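The gripper quit on me again last night, with the arm stretched out over the carpet and a fault code on the screen that means, according to the manual, "see manual."

I call the arm Marard. It has worked fine since January, if you leave out the 6 times it didn't. This time it closed on a sock, decided the sock was a wall, and locked up with an overcurrent error. Then I hit the stop button, and it kept squeezing for 2 full seconds. That's the part I don't like. A sock doesn't mind. My thumb would.

Hamisi Rweyemamu told me to check the stop wiring. Kheri Shemweta told me to check my code, and was rude about it -- and right. I had the stop command waiting politely in line behind 65 position updates, like a fire alarm that takes a number.

So stop now jumps the line, and I've ordered a real switch that cuts motor power and doesn't care what my code thinks. Until it arrives, hands stay out while the power is on. The overcurrent fault is still a mystery. I've dropped the grip force for now and moved on to glaring at the hardware.

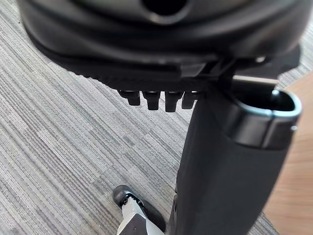
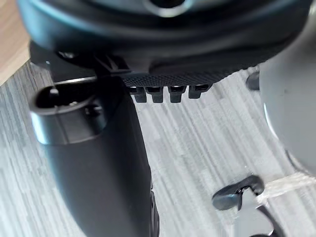 Two looks at the underside of the housing, carpet behind.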